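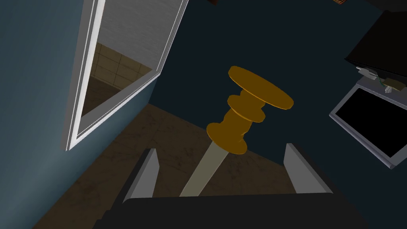
五月，上午九点多

先把昨晚没写完的补上。昨天收工时已经很晚，我只在便条上写了一句“第四册页边问费文”，今天早上看见这句话愣了半天，想了好一会儿才记起来要问她什么。所以再提醒自己一遍，也提醒后面翻这本记录的同事：便条请写完整句子，写给一个什么都不记得的人看，那个人多半就是第二天的自己。

这一阵子整理的还是斯科塞克（Skoseck）修道院那批祈祷书抄本，一共7册，大小不一，装订也不是一个时期的。最早说好只做编目，给每一册写一段说明，列出祷文的开头句，别的不碰。可是做着做着大家都被页边的那些小字迷住了。正文是规规矩矩的祷文，抄得很整齐，页边却是一代一代用书的人留下来的话，有的是提醒领唱的人在哪里换气，有的记着某位弟兄病了请大家代祷，还有一条只写着“今日大雪，晨祷只到三人”。我读到这一条的时候心里很安静，在椅子上坐了一会儿才接着往下看。

全部图像3689张，都已经传到法尔特尔（Faltel）上了。昨天核对文件名又发现第二册中间有一段顺序颠倒，折页之前和之后拍反了，不影响内容，但是页码对不上，引用的时候会害人。我已经改了目录表，原始文件没动。请大家引用第二册时一律用目录表里的叶号，别照着文件名抄。

关于第四册的页边

要问费文·瓦科（Feven Wako）的事情是这样的。第四册从晚祷部分开始，页边反复出现一个缩写，两个字母，上面加一道横线。我一直把它读作“静默”，意思是念到这里全体停下来，默祷一会儿。这样读大部分地方都通，尤其是在忏悔诗后面，停一停很自然。可是有几处出现在一句话的当中，前后意思是连着的，在那里停下来就很怪，像说话说到一半忽然走神。

费文上午来看过，她翻得很慢，手里拿着尺子一行一行压着读，我在旁边泡了两回茶。她的看法是这个缩写在前半册和后半册恐怕不是同一个意思。前半册那些笔画粗，墨色偏褐，确实像“静默”；后半册的笔画细，横线往右上挑，她觉得应该读作“低声”，也就是不停下来，只是把声音压低。她说她小时候在教堂里听长辈念经就是这样，念到某些名字的时候全场声音一起低下去，低到几乎听不见，然后再慢慢回来，并没有谁打手势。她说着说着轻轻念了两句给我听，我这才明白“低声”和“停”在身体里的感觉差得有多远。

回头把那几处“不通”的地方照“低声”再读，全都顺了。有一处正好落在一位圣徒的名字上，另一处落在“尘土”这个词上。我很高兴，也有点不好意思，因为我在初稿说明里已经很肯定地写了“静默”，还顺手发挥了一大段关于默祷传统的议论。那一段要拿掉，或者至少缩到只讲前半册。

还没有解决的是分界在哪里。费文觉得换笔迹的地方在第107叶背面，我看着那一叶也像，但前面两叶的字迹已经有点松动，横线开始往上挑了。也可能是同一个人年纪大了，字变了，习惯也跟着变了。这种事情急不来，先在目录表里标作“存疑”，两种读法都写上。

下午

瓦尔特·贝当古（Valter Bettencourt）下午过来，带了他抄的领唱记号表。他这个人做事非常细，表是手写的，每个记号都照原样描了一遍，旁边再写他的理解。我们两个对着第一册和第三册核了一下午，中间只歇了一次，吃掉了他带来的半个杏仁蛋糕（另外半个留在柜子上，明天来的人请自便，不要客气）。

核完的结果大致如下，先记在这里，免得又丢。

短竖线是换气，这个没有争议，三册里用法都一样。

小圆圈加一点，瓦尔特原来读作“重复上一句”，我原来读作“会众应答”。对照下来他对的时候多，可是第三册的连祷部分明显是应答，因为后面紧跟着就写了应答的首字。我们商量以后决定不强求统一，各册分开注。抄书的人本来就不在同一个屋子里，也不在同一个年代，硬要他们说同一种话，委屈的是他们。

波浪线至今没有头绪。瓦尔特猜是拖长，我猜是装饰音，费文临走前看了一眼，笑着说也可能是抄写的人在试笔。她说得有道理，有两处波浪线确实就在页脚，跟哪一行都不挨着。页脚的那两处先剔出去，剩下的再看。

转录的进度：第一册页边文字已经全部录完，连同领唱记号一共1014条。录的时候我们是一条一条讨论着来的，所以慢，但我不想改这个办法。去年刚开始的时候也试过分头录，各录各的，再合起来，结果同一句话出现了三种拼法，光是对齐就花了好几天，人也都累得没有好脾气。现在两个人坐在一起，一个念一个打，念的人会不由自主地把祷文念出节奏来，打的人听着也不容易走神。瓦尔特说这样工作一天，晚上回家脑子里还在唱晨祷。我也是，昨天洗碗的时候唱了半首。

关于那条“代祷”的长注

第三册有一条特别长的页边注，从页边一直绕到页脚，又从页脚绕上另一边，字越写越小。上个月我们只读出了开头，今天趁着下午光线好，把整条读完了。大意是写注的人在守夜时睡着了，醒来发现蜡烛已经烧完，而诗篇还差一大截没有念。他很难过，觉得对不起托他代祷的那家人，于是摸着黑，凭记忆往下背，背到哪里忘了，就从头再来。最后他写道，天亮的时候他还没有背完，但是长老进来对他说，念了几遍忘了几遍，上头都一样收着。

“收着”这个词我们斟酌了很久。原文的动词可以是接受，也可以是收藏、保管，像把粮食收进仓里那样。瓦尔特主张译作“悦纳”，庄重，符合祈祷书的口气。我舍不得“收着”，觉得长老对一个哭丧着脸的年轻人说话，不会用那么大的词。当然了，也没有哪里说他年轻，这是我自己想的，要小心。我们现在正文里写“悦纳”，注里写“收着”，说明两种都可以。等费文看过再定。

顺便记一笔，这条注里提到的诗篇编号和我们手头通用的编号差一位，应该是按另一套分篇法。以后凡遇到诗篇编号，请两套都写上，中间用斜线隔开，按抄本的写在前面。
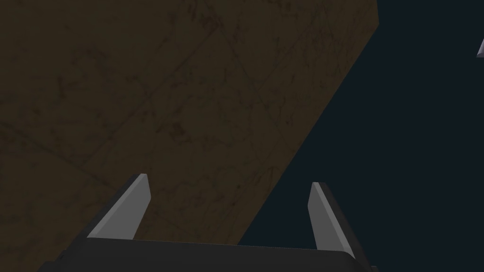
跟赫德高那边的通信

赫德高（Hedegaard）文献室回信了，信写得很客气，也很长，我读了两遍才找到关键的一句：他们那里有一册残本，据旧目录说出自同一所修道院，愿意让我们去看，但不外借，也暂时不能拍。能看就已经很好了！旧目录上写的尺寸和我们的第五册很接近，而第五册恰恰缺了开头几叶，晨祷是从半句话开始的。我不敢抱太大希望，“出自同一所修道院”这种话在旧目录里见得多了，有时候只是某位前任听谁说的。不过要是能对上那半句话，我想我会当场掉眼泪，先跟同去的人打个招呼。

去之前要准备的东西，想到什么写什么：

第五册第一叶的抄写样本，按原大打印，行距要能量。

页边字迹的样本，尤其是那个写字往左倒的人，他在第五册里出现得最多，如果残本里也有他，就很说明问题。

铅笔和软尺，不要带钢笔进去。

旧目录那一条的完整抄件，请他们核对原卡片，我怀疑有一处抄漏了字。

给他们带一点谢礼，瓦尔特提议再烤一个蛋糕，我举双手赞成。

格里尔蒂茨的共读

另外一件是格里尔蒂茨（Griltitz）共读小组的事。他们每个月聚一次，读灵修方面的老文本，上回读的是沙漠教父的语录，这回想请我们去讲讲页边注。我一开始有些犹豫，东西还没有校完，读法天天在改，讲出去怕误人。费文的意见正相反，她觉得这种东西本来就是给一起祷告的人用的，让一屋子平常就在祷告的人听一听，说不定能听出我们看不出来的地方。像“低声”那个缩写，要不是她从小听过，我们几个再看三个月也未必想得到。

我被她说服了。初步打算是少讲多念，挑一段晚祷，按着页边的记号实际念一遍：哪里换气，哪里低下去，哪里应答。先照“静默”的读法念一遍，再照“低声”的读法念一遍，请大家说说感受。感受不能当证据，这一点要在开头讲清楚，校勘还是要回到字迹上来。可是听完以后再看字迹，眼睛会问出新的问题，这个好处我今天上午刚刚体会过。

念的人选：瓦尔特领，费文和我应答。瓦尔特嗓子好，但是容易越念越快，需要有人在旁边看着他。他本人同意这个说法。

讲义只印一张纸，正面是那段晚祷的译文，背面是记号表，字要大，上回去听讲的时候我注意到好几位要把纸举得很远才看得清。记号表里波浪线一栏就空着，写“未详”。

译文用词的几处改动

“卑微的仆人”改为“你的仆人”。原文没有“卑微”，是我初译时顺手加上去的，读多了祷文容易犯这种毛病，手自己就会写下去。

“夜的惊骇”保留，瓦尔特想改成“夜里的惊吓”，讨论后觉得太像哄孩子，不过他说抄本主人也许就是这么念给孩子听的，我竟也没法反驳。暂不改。

“求你看顾”与“求你眷顾”混用的问题，查了一下，原文是同一个动词，统一作“看顾”。第一册的还没有替换完，替换的时候要一处一处看，别用全部替换，里面有一处引的是别人的旧译，那一处不能动。

连祷中的地名一律照抄本拼写，今名放在注里。有一个地名三个人都没查到，字形也模糊，第三个字母像是后来补的，留着。

晚上又翻了一会儿第六册，本来只想看看装订线那里有没有遮住的字，结果在赞美诗后面又看到那个写字往左倒的人。他在一首很短的感恩祷文旁边写了“牙不疼了”。我把这一条抄在目录表的备注栏里，叶号也记了，明天念给他们听。

明天先做：第二册叶号再抽查几处；把说明初稿里“静默”那一大段改掉；给赫德高回信，问清楚阅览室几点开门，能不能三个人一起进去；第四册那两叶字迹松动的地方，等上午光线好的时候和费文一起再看一遍。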